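Loredana Galli has been asked to be cheerful about the four-day week so many times that she now asks callers which answer they want before she sits down. I said I wanted the dull one. She made coffee and talked for 90 minutes.

Galli kept the books at Morelli, a firm in Pastham with 62 people on the payroll, when it dropped a working day in June. The pay stayed the same. By the end of the summer the owners were telling anyone who rang that output had held up.

"Held up against what?" she says. "They compared it with the summer before, when we'd lost our biggest customer. My cat could have held up against that."

She doesn't think anyone lied. She thinks people were asked whether they liked having an extra day off, said yes, and had their yes written down as a finding. The staff survey had 3 questions. One of them was about parking.
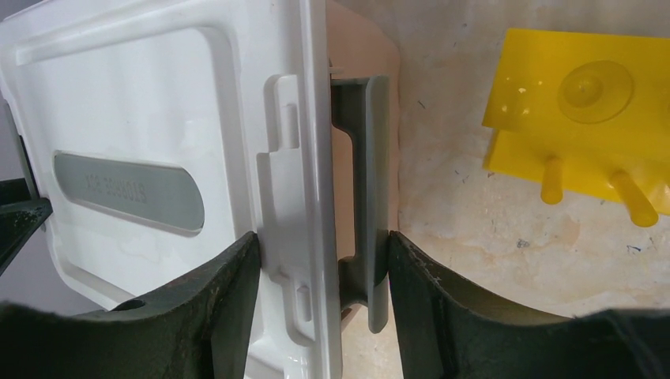
## What happened to the fifth day

I put it to her that people did seem happier. She agrees, up to a point.

"The ones in the office were. They stopped having the long meeting, and good riddance. But if you answer the phones, the phones still ring. Those people got the same calls in fewer hours, and then they got told how rested they looked."

Her own work didn't shrink either. The invoices came in as before, and she did them at her kitchen table on what was meant to be her free day. She logged 390 minutes of it in one month and showed the sheet to her manager, Tullio Zuccaro, who told her she ought to learn to switch off.

Zuccaro remembers this differently. When I rang him he said he had offered her help and she had turned it down. "Loredana likes to do things herself," he said. He still believes in the shorter week, though he couldn't tell me what would change his mind.

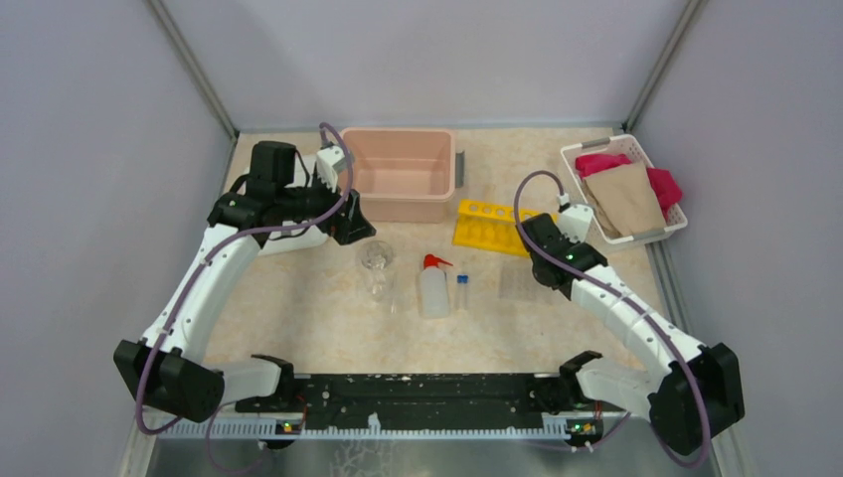 **Sveva Rinaldi**
*Staff writer, work and money*

I asked Galli the same thing, and she had an answer ready. She would want figures from two ordinary years, sick days included, and she would want them from somebody who wasn't selling a book. She'd also like to know how many people took a second job on the spare day. At Morelli the question was never asked.

"I'm not against it," she says. "I'd have a three-day week if you gave me one. I just don't like being told it costs nothing. Somebody is doing that work."

She left in the end for a job nearer home, five days, with a lunch hour that people take. She says she gets bored on some afternoons and doesn't mind it.

Before I went I asked whether Morelli had kept the scheme. It has, she said, except in the busy months, when staff are invited to come in on the fifth day if they feel able. Most of them feel able.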